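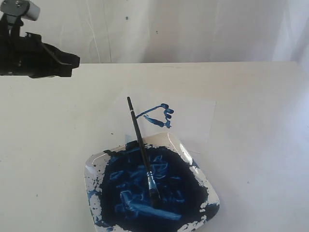
Fig. 1. Black gripper above a white tabletop.

Section 5: Setting up trades in your Metbridge league

Okay, your teams are in and the draft is done, so now we get to the fun part! I run a keeper league called the Sirncombe Cup on this thing, and these are the settings I'd use (plus the couple I got wrong the first year).

Before you start: you need to be signed in as commissioner. Regular managers can see the trade page but can't change it.

1. Open League Tools and tap Trades. If your league was copied over from last season, the old rules come with it, so read every line before you save.

2. Pick a review type. Your choices are Commissioner, League Vote or None. I went with League Vote after Florin Rusu and I traded running backs with each other and I approved it myself - you can imagine how the group chat went.

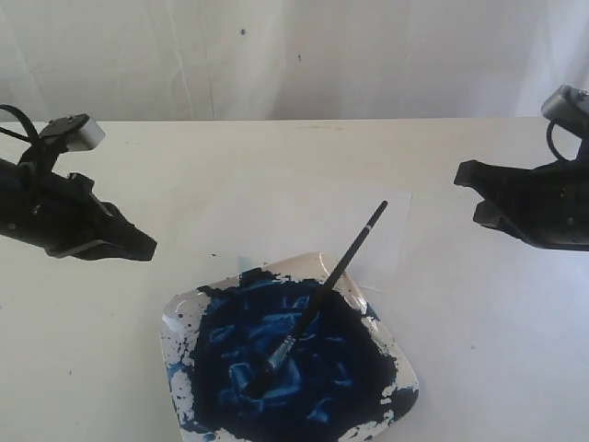
With League Vote on, set how many managers it takes to block a deal. We use six. Go lower than that and a few grumpy people can sink every trade going.

3. Set the review window. It's in hours, and ours is 24. Make it longer and you risk a deal hanging over a Sunday kickoff, with both players locked in their old lineups.

Caution: changing the window wipes any trade that's still waiting. The managers get no message, so warn them first.

4. Choose your deadline week, then check the time zone underneath. It goes back to Eastern whenever you edit the schedule.
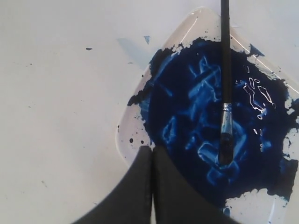
5. Turn on draft pick trading if you want it. Picks show up under each roster as soon as you save. You can limit it to next year's picks, and I would, or somebody will mortgage the whole future by the end of August.

6. Send a test offer. Hit Preview, choose any two teams, and make sure the alert lands on your phone. Teodor Ursu's never did, and he'd had league emails muted all along.

Note: the trade log keeps the last 108 moves. We blew past that in one season, so export it now and then if you like settling arguments.
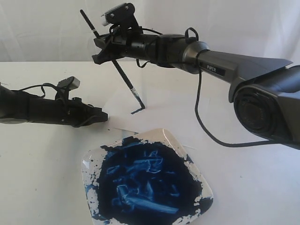 Can I undo a trade after it goes through?

Only the commissioner can. Open the trade log, tap the deal and choose Reverse. Both rosters go back to how they were, but any player dropped to make room stays on waivers, so you'll have to add him back by hand.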